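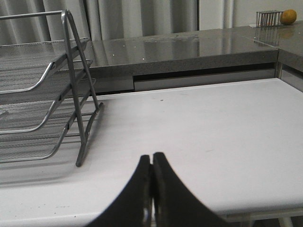

3. What people did with their recipe cards

I should say how I got into the kitchens in the first place. Maya Karam and I put a notice up in the Trernaddale library asking if anybody still cooked from handwritten cards, and we figured we'd hear from a handful of retired folks. We heard from 32 households (some of them very young!), and all 32 let us come by, open the box, and ask nosy questions. Between them they owned a little over the 2,000 cards we'd hoped for, and I read every one, which did my eyesight no favors but taught me a lot about lard.

Maya did the interviews in Arabic and I did the ones in English, and we swapped notes the same evening while we could still read our own handwriting. Cards that got mentioned by name in an interview were copied in full. The rest got one line each in our log.

3.1 Notes in the margins

The first thing I wanted to know was how often people write on a card after it's been copied out. My guess going in was hardly ever. I was wrong -- 311 of the cards had at least one later note in a different pen or a different hand, and some had four or five layers of them. Most of the notes are tiny. "Less salt." "Double for Easter." "Not with the cheap butter." One card for lentil soup just says "no" next to the cumin, and the owner had no idea who wrote it.

Figure 1 (white tabletop) opens the paper. The card texts themselves are all in the appendix, typed out with the spelling left alone.

We sorted the notes into changes to amounts, changes to timing, and what we ended up calling remarks. Amounts were the biggest pile by far. Remarks were my favorite and also the hardest to code, and Maya and I disagreed about them a lot. Is "Aunt's way" an instruction or a memory? I wanted to call it a memory. Maya pointed out that if you grew up in that house you'd know exactly what to do with the onions after reading it, so it works as an instruction for the person it was meant for. We gave it both codes in the end, and did the same with the others like it.

3.2 Cards nobody can cook from

A good number of cards leave out something you'd really need, like the oven temperature, or the flour. Ghada Chamoun has her grandmother's bread card, and it lists water, salt and "the usual." She makes that bread every week. When I asked where she'd learned the rest she looked at me like I'd asked where she learned to walk, then said she stood on a chair and watched.

Tarek Daher had the opposite kind. His cards came from an uncle in Skukgate who had worked in a bakery, and everything is in weights, down to the yeast. He's never made any of them. He keeps them in the drawer with the takeout menus and reads them now and then, mostly for the handwriting.

I'd expected the complete cards to be the used ones, and it mostly went the other way. The fuller the card, the more likely it was that the owner had gotten it from outside the family and hardly touched it. Jarrah Kingi, who read an early draft of this section, thinks it could be an age thing, with newer cards being copied from magazines. That's fair, and we can't rule it out, because fewer than 100 of the cards have a date on them anywhere. The earliest dated one only gives a month, March, with a smudge where the year should be.

Section 4 picks up with the families who've moved their cards onto a phone, and what happened to the margin notes when they did.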